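Sotarby - subtítulos y transcripciones de reportajes de guerra

Ficha del conjunto de datos, versión 4 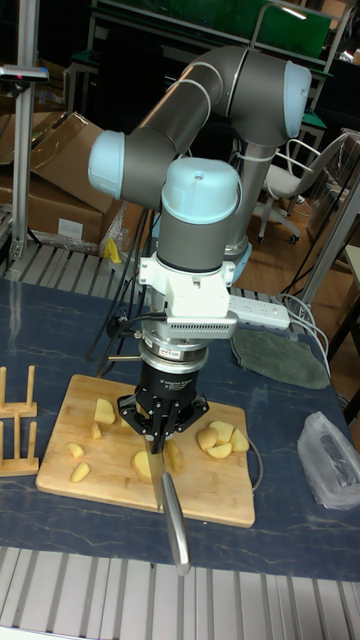
Sotarby reúne transcripciones de reportajes de televisión grabados con unidades armadas, milicias locales y población civil en zonas de conflicto. Contiene 874 piezas, cada una con el texto hablado, la traducción al español y una ficha de contexto. El vídeo no se distribuye.

Contenido

Cada pieza ocupa una carpeta con 2 archivos: el texto con marcas de tiempo y la ficha. La ficha recoge el país, el año de emisión, el tipo de fuente (soldado, mando, civil, periodista) y el idioma original. Hay 19 idiomas o variantes. El árabe iraquí y el levantino van separados; en la versión anterior estaban juntos y eso daba problemas al buscar topónimos.

Los archivos están en UTF-8. Los nombres de lugar siguen la transliteración de Luangrath, la lista de topónimos que mantenemos en el mismo repositorio. Si un lugar tiene varios nombres en disputa, se conserva el que usa quien habla y los demás aparecen en la ficha.

Cómo se hizo

Las transcripciones de partida proceden de Daltow, una productora que cerró y cedió su archivo de guiones. Dos personas revisaron cada texto por separado y una tercera resolvió las diferencias. Cuando el audio no se entiende por disparos, viento o radio, el tramo lleva la marca [inaudible] y no se reconstruye.

La voz en off del narrador está etiquetada aparte. Conviene filtrarla si se quiere estudiar solo lo que dicen los entrevistados - en muchas piezas ocupa más de la mitad del texto.

Datos personales

Los nombres de combatientes y civiles se sustituyen por un código estable dentro de cada pieza. También se eliminan matrículas, frecuencias de radio y posiciones exactas. Los cargos públicos conservan su nombre.

Limitaciones

Predominan los reportajes hechos desde un solo lado del frente, porque es donde se permitía grabar. Las cifras de bajas y de armamento son las que dan los entrevistados y no están comprobadas. Hay pocas mujeres entre las fuentes militares.

Uso

Para cargar los textos:

pip install cutell
cutell load sotarby --lang es

Sin la opción --lang se descargan todos los idiomas. La orden cutell check comprueba que no falten fichas.

Licencia

Uso libre para investigación y docencia, citando el conjunto y la versión. Para uso comercial hay que pedir permiso. Los errores de traducción se comunican abriendo una incidencia con el código de la pieza y la marca de tiempo.

Cambios pendientes

- Revisar las piezas en kurdo sorani.
- Unificar las etiquetas de intérprete.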